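Section 5: Setting up your Clerov label printer

Before you begin

The Clerov prints sticky labels from a roll. It does this well once it has been set up, and with great determination beforehand, so please leave it unplugged until step 4. You will need the printer, the power lead, one roll of Filali labels and a desk that doesn't wobble. The small plastic key taped inside the lid is for the roll holder. Do not throw it out with the packaging. We hold a drawer of spares, and the drawer is nearly empty.

Loading the roll

1. Press both side catches and lift the lid until it clicks. If it doesn't click, it will come down on your knuckles during step 3.

2. Peel the orange tape off the print head. There are two pieces. The second is underneath the first and is the same colour as it.

3. Drop the roll into the holder with the labels facing up and the loose end pointing towards you. Turn the plastic key a quarter turn to the right. A half turn will also go in, but it won't come out again.

4. Pull 17 cm of backing paper through the front slot, close the lid and plug in the power lead. The light goes amber, then green. Amber for longer than a minute means the lid is open, even if it looks shut. Press harder on the left.

Note: A full roll holds 394 labels. The counter on the display starts at 400 and corrects itself in its own time.

Caution: The print head gets hot enough to hurt. The warning sticker saying so is on the underside of the printer, where you will find it if you ever turn the thing over to look for a plaster.

Telling it what size the labels are

5. Hold down FEED until the printer beeps twice. Let go between the second beep and the third. The third beep switches the display to Dutch.

6. Use the arrows to reach SIZE and choose 216. This is the Filali stock code and has nothing to do with millimetres, whatever the menu says.

7. Press OK. The printer will push out several blank labels while it finds the gap between them. Let it finish. Tugging at the paper makes it start again, with more labels.

8. Print a test label from the MENU screen. It should show a black border on all four sides. If one side is missing, repeat step 7. If two are missing, the roll is in upside down and you should go back to step 3.

Connecting to your computer

9. Install the Lilum software before you plug in the cable. People who do it the other way round get a printer called "Unknown (2)", which can only be removed by someone with an administrator password.

10. Open Lilum, choose Add Printer and wait. The progress bar goes to the end quickly and stays there. Leave it alone and make tea.

11. When asked whether you would like to take the guided tour, choose Later. There is no Never.

Choosing a spot 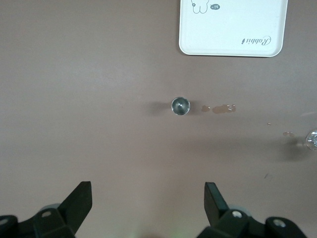

Stores and Labelling Team

A smooth, level surface suits the printer best. Leave a hand's width behind it for the lead and rather more in front, as the labels come out faster than you would expect and need somewhere to land. Keep it away from radiators and sunny windowsills — the labels darken with heat, and a grey label saying "Fragile" in slightly darker grey has been no help to anyone.

12. Press each corner of the printer in turn. If it rocks, check that all the rubber feet are on. One of them likes to stay behind in the box.

Note: Do not stand the printer on top of the Dovov shredder. It fits beautifully, and the front slot lines up with the shredder's mouth.

If it still won't print

Switch it off at the wall, count to ten and switch it on again. If the light flashes red, write down how many flashes there are before you ring, as the first question will be how many flashes there were. Ask for Zlata Derkach, any morning except Friday. For replacement rolls, use the form at the back of this guide and put the stock code in the box marked "Colour".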